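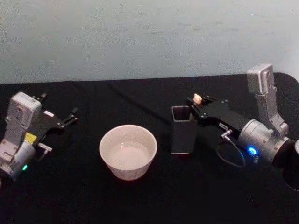
Room 8, table with black cloth against the rear wall. Paint on the wall is smudged and patchy.

ROOM AND EXIT CHECK - ALLSIDE BUILDING, SECOND FLOOR
Month: September
Checked by: Santosh Rastogi
Start: 8:15 a.m.

1. Exit routes
Hallway clear from the stairs to Room 15 - OK
Exit signs lit - OK
Stair door closes and latches on its own - NO
Comment: Door stops short of the latch unless pushed. Closer needs adjusting. Same note as last month. Work order 346 is still open.

2. Fire equipment
Extinguishers in place, pins and seals intact - OK
Inspection tags current - NO
Comment: The tag by the copy room has no initials for August. Gauge is in the green. Wiriya to confirm whether that unit was missed or just not signed.
Pull stations not blocked - OK

3. Electrical
Panel covers closed - OK
Three feet clear in front of panels - NO
Comment: Boxes of Sotine paper towels were stacked in front of the hall panel. Moved to the supply closet while I was there.
Outlet covers not cracked - NO
Comment: One broken cover in the break room, left of the sink. Outlet taped off. Work order 822.
No extension cords used as permanent wiring - OK in the offices. Break room fan is on one. Please move the fan.

4. Floors and stairs
Stair treads tight - OK
Handrails tight - OK
Carpet seams flat - NO
Comment: Seam outside Room 15 is lifting on the window side. Taped for now, needs glue.

5. Walls and surfaces
No holes or loose trim - OK
No sharp edges - OK
Surfaces clean - see photo 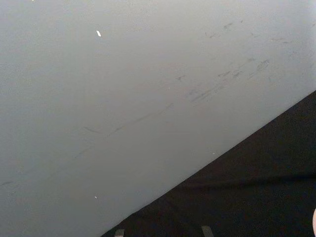

Item 5: dark scuff marks on light grey surface. Cosmetic, no action for safety.

6. First aid and posted information
Kit stocked - NO
Comment: Low on medium bandages and out of burn gel. Sira has the order form.
Emergency numbers posted by phones - OK
Floor map matches the current layout - NO
Comment: Map still shows the old storage room as an office. Change it before the next drill.

Open items go to Wiriya. Stair door first - the rest can wait for the regular maintenance visit.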